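Gruko Zusatzpolice Klinik & Zahn: Erfahrungen nach 3 Jahren

Ich habe die Zusatzversicherung von Gruko über den Makler Azar abgeschlossen, damals noch im alten Tarif ohne App. Inzwischen habe ich sie zweimal gebraucht, einmal für eine Operation an der Hand und einmal für eine Krone. Geschrieben wird über solche Policen meistens kurz nach der Unterschrift, wenn es noch nichts zu berichten gibt.

Zum Abschluss: Die Gesundheitsfragen passen auf eine Doppelseite und sind verständlich gestellt. Wer in den letzten Jahren beim Orthopäden war, sollte sich vorher die Patientenakte geben lassen. Bei mir kam eine Rückfrage zu einer alten Behandlung, danach wurde der Vertrag ohne Zuschlag angenommen. Der Beitrag liegt bei 63 Euro im Monat und ist seit Beginn einmal gestiegen.

Der Klinikteil zahlt Zweibettzimmer und Wahlarzt. In der Klinik in Skellitz lief das problemlos – Kostenübernahme vorab per Formular, Abrechnung direkt mit dem Haus. Die Rechnung des Anästhesisten ging allerdings an mich, weil er über eine eigene Praxis abrechnet. Gruko hat sie erstattet, aber erst nach einer Erinnerung. Wer knapp kalkuliert, sollte diese Wartezeit einplanen. Ein Tagegeld ist nicht enthalten.

Der Zahnteil ist schwächer. In den ersten Jahren gilt eine Summenbegrenzung, insgesamt 4.000 Euro, und die Erstattung richtet sich nach dem Heil- und Kostenplan. Mein Plan kam mit einer Kürzung bei den Laborkosten zurück. Auf Widerspruch wurde ein Teil nachgezahlt. Zum Vergleich hatte ich ein Angebot von Sarbridge vorliegen, das bei Zahnersatz besser aussah, bei stationärer Behandlung aber eine Selbstbeteiligung vorsah.

Die App kann Rechnungen einlesen, mehr eigentlich nicht. Der Bearbeitungsstand steht dort nur als »in Prüfung«, auch wenn längst ein Brief unterwegs ist. Telefonisch ist Gruko vormittags gut zu erreichen, nach 16 Uhr kaum noch.

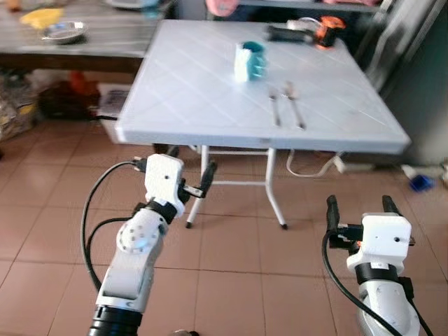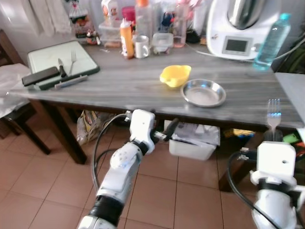 Tisch mit gelbem Schälchen und Edelstahlschale

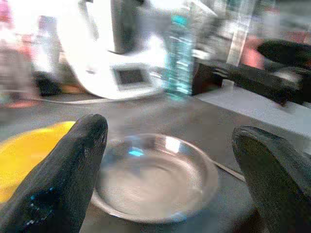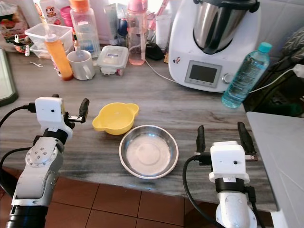 Noch ein Wort zur Kündigung. Die Mindestlaufzeit beträgt 2 Jahre, danach geht es zum Ende des Versicherungsjahres, und das ist bei Gruko nicht das Kalenderjahr. In meinem Fall ist der Stichtag im August. Einen Wechsel nur des Zahnteils hat mir Azar auf Nachfrage bestätigt, schriftlich und ohne neue Wartezeit für den Klinikteil.

Ich behalte den Klinikteil und lasse den Zahnteil auslaufen. Für den Krankenhausbereich vier von fünf Punkten, für die Zähne zwei, für die App einen.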